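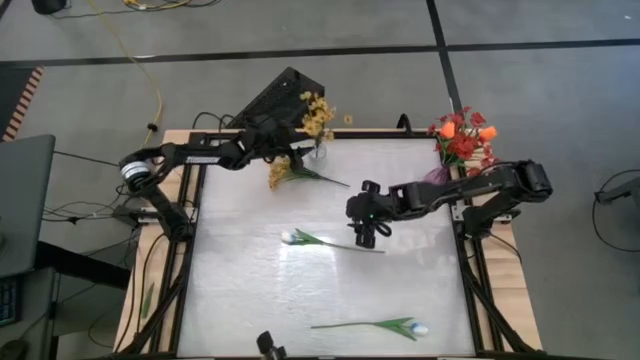

Yellow artificial flowers in their little glass vase

Returned Hosts & Guests Board > After You Come Home > Money and gifts

Sending money to your host mum: yes, no, how?

marnie_olwood
Hi all, long-time reader, hardly ever post. I did my placement with Prastent in Plosavholm, seven months in the village clinic doing intake and a whole lot of sweeping, and I lived the entire time with Dalal Nassar and her kids. Some of you will have met her if you went through the same program. She's the one with the loud laugh who makes everyone eat twice.

So I've been back in Olwood since May and we talk every couple of weeks, usually when it's evening for her and I'm still in my housecoat. Last call she mentioned the pump on the cistern has packed it in and they're back to hauling water from the neighbours'. She didn't ask me for anything. I want to be really clear on that because I told my sister the story and she made a face. Dalal brought it up the way you'd bring up your car being in the shop, and then she went on for ages about her eldest's exam marks.

The pump is $298 from Haddadin in the market town. I know because I made her son send me the price (he thought this was hilarious). I could just pay for it. I also have $1000 sitting in what was supposed to be my going-back fund and I keep thinking, well, what is that money for?

But the Prastent handbook says no direct gifts of money to host families, during or after. I signed the thing. Has anyone here done it anyway? Did it change stuff between you?

fernhill
Send the pump. That's my whole answer. She fed you for seven months!

brackwater_bill
I'm going to be the grump here, sorry. The rule's there for a reason and I was around when they brought it in. Before that, families who'd had guests from well-off countries ended up with tin roofs and motorbikes, and the families next door who'd had guests on a tight budget (or no guest at all) got nothing. It got nasty. The year I was there two households on the same lane weren't speaking, and it all went back to a fridge.

You're not a stranger to that village anymore. Whatever you send, everybody will know by supper.

fernhill
@brackwater_bill okay but people at home give their friends presents and the neighbours get jealous too. My brother-in-law bought my parents a hot tub and my aunt still hasn't got over it. Should he not have?

brackwater_bill
Your aunt wasn't relying on the same program to send her a paying guest next season. Prastent pays families a stipend, and who gets on the list matters a great deal. If it gets around that the Nassar house is where the generous ones end up, every other mum on the list has a fair beef with the coordinator, and it's the coordinator who has to sit in their kitchens and hear about it.

tuckshop_jo
Chiming in from the other side of the thing, because my family was a host family when I was a kid, before we moved to Canada. Not Plosavholm but near enough that I know the kind of cistern you mean lol.

We had three guests over the years. One sent money at every holiday. My mum loved her but she also dreaded the envelopes a bit, because she felt she had to write a proper thank-you letter in English, and her English was all from the radio, so I'd be sat down at the table as an eight-year-old to check her spelling. One never wrote at all, and Mum talked about him for years — was he sick, did he get married, had we offended him. The third one sent photos and gossip and once, out of nowhere, a box of seeds. Guess which one got the framed picture on the wall.

I'm not saying don't pay for the pump. Hauling water is miserable and it's usually the kids doing it. I'm saying the calls you're having are already the good bit and don't let them turn into something else.

marnie_olwood
Oh Jo, the radio English. Dalal's is all from a soap opera, so she'll say things like "how could you betray me" when I've finished the bread.

Bill, I hear you about the neighbours and I did not know about the fridge. I should say the neighbours are the ones sharing their water right now, so a fixed pump takes the load off them too? Or am I talking myself into it?

brackwater_bill
Bit of both, I'd say. And that's not a dig. I talked myself into plenty when I was over there.

quiet_kettle
I broke the rule, so here's how it went.

My host dad needed dental work and couldn't eat properly. I wired the money through a cousin of his in the city. He got it done, no fuss, and I felt fantastic for a month or so. Then his brother wrote to me about school fees, then a lady I'd met maybe twice wrote to me about a goat. They were polite letters. I don't blame any of them, I'd have written too. I said yes to the school fees and no to the goat and then felt awful whenever I thought of the goat lady, who'd once lent me her umbrella.

My host dad found out people were writing and he was mortified. He stopped picking up for a while. We're fine now but it took a visit to get us back to normal, and we've never talked about money since.

Would I do it again for the teeth? Yeah, I would. I'd keep my mouth shut about it with everyone, though, and I'd ask him first how he wanted it handled. I just went ahead and did it, big hero.

fernhill
The goat lady lending you the umbrella is going to haunt me.

northshore_pat
Former coordinator here (different country, same outfit). Some practical stuff nobody's mentioned yet.

Talk to your coordinator before you do anything. People assume we'll wag a finger, but half the time there's a way. Host homes are supposed to have working water as part of the house check before a new guest is placed. If the pump is dead, that may well be something the program should be looking at anyway, and it comes out of a house repair pot and not your pocket. Every family on the list can draw on that pot, which takes care of most of what Bill's worried about. Dalal may not know she can ask, or she may know perfectly well and not want to look like her house isn't up to snuff. In my patch it was nearly always the second one.

If they say no, there's usually a village fund you can top up. You won't get to pick exactly what it buys.

And if you do go direct, buy the pump from the shop and have it set aside in her name. Don't wire cash. Cash has a way of becoming a wedding.

brackwater_bill
Pat's put it better than I did. Ask about the repair pot.

fernhill
I'm sorry but I still think it's a bit rich. A grown woman tells her friend the pump's broken, and the friend has to go ask an office for permission? Dalal's not a case file. If my friend in Moncton had no water I'd e-transfer her before we got off the phone.

northshore_pat
I don't disagree with how you feel about it, I felt like that most of the time I had the job. But your friend in Moncton isn't waiting on the office for next year's income. If the coordinator finds out sideways, it's Dalal who has the awkward conversation. Marnie's safe at home in Olwood whatever happens.

marnie_olwood
That last bit got me, Pat. I'd been thinking of it as me breaking a rule and me getting in trouble and I hadn't thought about who'd cop it.

tuckshop_jo
Has anybody asked Dalal, is my question. We've all got very strong opinions about this woman's plumbing.

marnie_olwood
HA. Okay, fair. Calling her tonight.

marnie_olwood
Update for those following along. Called at my 7 a.m. in the end, because she had visitors last night.

I asked her straight out, would you want help with the pump, and she went quiet and then said no, and then she said "what kind of help", and then she laughed so hard she had to hand the phone to her son. She did know about the house repairs money. Pat, you called it, she didn't want them coming round to look, and it's got nothing to do with the pump. It's the back bedroom — my old room! She's been storing onions in it and she figures they'll take her off the list if they see it.

So she's moving the onions and then she's going to ask the coordinator herself. If they turn her down I'm allowed to put in half. HALF, she was very firm, and the other half comes from her, and I'm to tell no one in the village including the neighbour I used to walk to the clinic with.

She also wants to know when I'm coming back and why I would spend my ticket money on a pump when she could be feeding me. So the going-back fund stays where it is.

quiet_kettle
This makes me so happy. Half is smart. I wish I'd thought of half.

brackwater_bill
Sensible woman. Still say you should put it in writing to the coordinator if it comes to the half.

fernhill
Bill.

brackwater_bill
I'm only saying.

tuckshop_jo
Send her some seeds in the meantime, Marnie. Check what's allowed through customs first, ours sat in a depot for ages and the beans never came up, but the marigolds did.

northshore_pat
Can someone who's been there more recently tell me if the Haddadin shop still does delivery out to the village? They used to drop big items at the clinic. I've got another family asking about a stove.

marnie_olwood
They do if you catch the older brother. The younger one will tell you the truck's broken.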